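The Matetti Gripper Kit: One Month of Picking Things Up

15/05/2019 — by Saodah Liew
Last updated: January
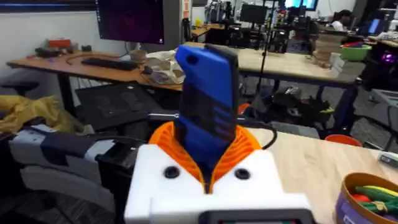 The Matetti holding something blue and phone-shaped, which is most of what I ask of it.

I have now spent a month with a gripper kit that costs more than my first car, and I have opinions. The car had fewer screws.

The kit comes from Valentini, a small outfit in Cencombe that sells the Matetti as a bolt-on hand for people who already own a robot arm. You get a bag of white 3D-printed parts, an orange ribbed insert, a cable, and a manual of 134 pages. The first 111 of those are about safety. The assembly instructions begin after that, at a sprint.

Building it took me two evenings. The housing goes together well enough, though the prints have the usual fuzz on the inside corners and I had to take a file to one of them before it would seat. Screws are supplied in a single bag with no labels, in several lengths that look identical until you have used the wrong one. Teguh Manurung, who shares the workshop in Hernham with me, built a second kit a week later and finished in one evening, mostly by ignoring my advice.

Now the good part. The orange insert is the reason to buy this thing. It flares out around the grasping area like one of those collars the vet puts on a dog, and after a day of snickering at it I stopped, as it does help. Objects that come in crooked get nudged toward the middle, and the fingers do the rest. Toy food is my usual test, and the Matetti handles it with more dignity than I expected. Flat, slim things held upright are fine too, provided you hand them over at a sensible angle.

Things it doesn't like: paper, anything round and heavy, and being told to hurry. At full speed mine dropped the same plastic egg 7 times in a row, and I was the one who had to keep bending down.

The cable deserves its own complaint. It leaves from the side and wants to go wherever your arm is about to go. Valentini sells a clip for this. The clip is extra. I used tape.

Software is plain but it works. Setup found the gripper on the second try, the grip force slider does what it says, and the only crash I had came while I was changing the units for no good reason. The updater nags — you can turn that off, three menus down.

They rate the insert for 2,000 grasps before it needs replacing. I can't tell you if that's fair yet, but mine still springs back, and a spare is cheap enough that I put one in the drawer with the leftover screws. There were leftover screws. I've decided not to think about those until something falls off.

Would I buy it again? Yes, with a roll of tape in the same order.

We use cookies to improve your experience on this site. By continuing to read, you agree to our cookie policy.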